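Home | Features | Robots | Reviews | Letters | Subscribe

The Cup That Wasn't There

A robot learning to clear a table ran 210 times and reported 19 problems. Its logs tell a less comfortable story.

Monday | By our robotics correspondent

The fault report was one line long. It said the arm had completed its run, all items handled, no stop needed. The technician on duty had already written something different in the paper notebook by the keyboard: closed on nothing, went through the whole lift, put nothing down, moved on.

I have read a lot of robot fault reports, and most of them are dull. A motor gets warm, a cable works free, a joint goes past where it should and the brake comes on. Those are the good ones. The machine knew something was wrong and said so. What bothered me about the reports from Bumard, a small lab that tests arms for companies that would like to sell them to cafeterias and nursing homes, was how few of them there were.

The task sounds like nothing. Bowls, cups and plates in bright plastic go on a table. The arm picks them up one at a time and puts like with like, bowls into bowls and cups into cups. A child of three can do it and gets bored. The software doing the work is called Nustier, and it comes from a company called Derkach, whose sales material describes it as "ready for the lunch rush." I asked Derkach what lunch rush they had in mind. I was sent the same sales material again, this time as a PDF.

Over the test period the arm made 210 runs. Nustier flagged 19 of them as faults. That is a pretty good score, and it was on a slide within the week.

Then the lab went back through its recordings and checked each run by eye, which is slow, tedious work and the reason so few people do it. By the lab's own standard, where every piece has to end up where it was meant to go and stay there, 175 runs passed. Take that from 210 and you get 35. So 16 runs went wrong without the machine noticing, or at least without it telling anyone.

I watched the recordings for most of an afternoon. The cups are where the trouble starts. A cup on its side offers the fingers a curved wall that wants to roll, and a cup standing up offers a thin rim that has to be met at the right height. On one recording the fingers are down at the edge of a yellow cup, with a green one and a purple one lying over nearer the front of the table, and you find yourself leaning toward the screen.

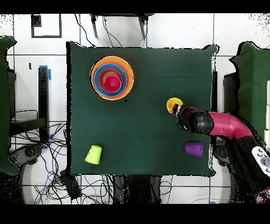
What the fingers can't feel

The gripper in this setup has no sense of touch worth the name. It knows how far its fingers have closed and how hard the motor is working. From those two numbers it has to guess whether it is holding something.

With a thick object, the guess is easy. The fingers stop early and the motor strains. With the wall of a plastic cup, the fingers stop very nearly where they would stop if they had met each other. The difference is the thickness of the plastic and whatever give there is in the fingertips. Nustier draws a line between "holding" and "not holding," and somebody at Derkach chose where to put it.

Put the line too far one way and the arm keeps stopping to complain that it has dropped things it's still holding. Customers hate that. Put it too far the other way and the arm will carry thin air across the room and log a success. Customers don't see that, at least not in a demo. I'll let you guess which way the line had been moved between one version and the next. The change was mentioned in the April release notes, under "smoother operation."

Bowls are a different story, and in fairness to Derkach, the arm does handle them better. A bowl has a wide rim and plenty of places to grab. But bowls tilt. Once the fingers have one side of the rim, the rest of the bowl hangs off them, and the angle it ends up at depends on exactly where the grip landed. The arm then has to set it down on something that is also round and slippery.
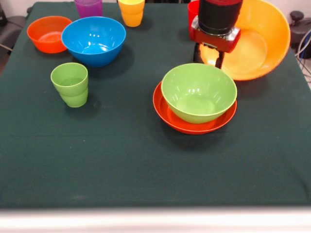

The gripper holds the yellow-orange bowl by its rim. The green bowl and its plate are in front.

The lab sorted its 35 bad runs into piles. The biggest pile was the phantom grip I've described. The next was what the staff call a "nudge," where the arm on its way to one item catches another and moves it. Then came bad placements, where a piece was let go a little high or a little to the side. And there were 7 runs that the staff couldn't explain from the recordings at all. They put those in a pile marked "other," and I liked them more for that than for anything on the slide.

Nudges deserve more worry than they get. In a lab a nudged cup falls over on a cloth, and you stand it up again. The same arm at a serving counter would be nudging hot coffee, or a glass, or somebody's hand. Nustier does have a collision stop. It trips on force, and a light plastic cup doesn't push back hard enough to trip it. Neither would a full paper cup, in my opinion, and I would want to see that tested with something hotter than air before I stood next to it.

Is it done if it looks done?

The last check Nustier makes is by camera. When it thinks it has finished with a stack, it looks at the stack and scores it. The staff at Bumard were split on whether this helped. I came away thinking it helped in the cases where you didn't need help.

The trouble is that a stack that is seated and a stack that is merely resting can look a lot alike. See-through plastic makes it worse, with one color showing through another and bright spots of light wherever the ceiling lamps catch the curve. A person would give the top bowl a poke with one finger. The arm has no poke. Its makers say one is planned.
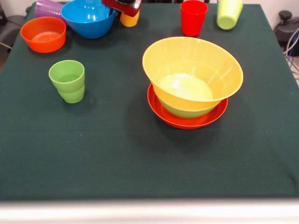 Yellow bowl in green bowl on an orange-red plate, with the top rim tilting slightly toward the front.

I asked three people in the lab whether they would pass a stack with a tilt like that. I got a yes, a no and a "depends who's asking." The lab has a written rule now, with an angle in it. It didn't have one when the runs were made, so some of the 175 might not survive a recount. The lab said this to me before I asked, and I'll note that Derkach did not.

A rival firm, Zallel, sells a touch-sensing fingertip pad that is supposed to put an end to phantom grips. I've seen the pitch. It's a nice pad. It also adds a part that wears, needs cleaning and has to be set up again when it's swapped, and Zallel's own figures come from tests on blocks. Blocks don't roll and they don't let the light through. Bumard has a set on order and plans to run the cups and bowls again with everything else left alone, including the software version, which was the sticking point in the talks with Derkach.

Derkach, for its part, has agreed to one change. The next version will log the raw finger gap for every grip, so that a lab can draw its own line and see what falls on which side. It won't be switched on by default. You will have to know it's there and go into the settings to find it, under a menu called "advanced diagnostics," and it will slow the arm down a little.

I think buyers should insist on it anyway. If you're being shown one of these arms, ask for two numbers: how many runs the machine says it failed, and how many a person watching says it failed. If the seller only has the first, you're looking at a machine grading its own homework. Ask to bring your own cups, too. The ones in the demo have been picked up many times before.

The paper notebook is still by the keyboard at Bumard. Derkach's support team asked for the entries to be typed into the Nustier fault form so they could be tracked properly. The form has no box for a fault the robot didn't report, and the request for one is open.

Contact the editors | Copyright, all rights reserved | Back to top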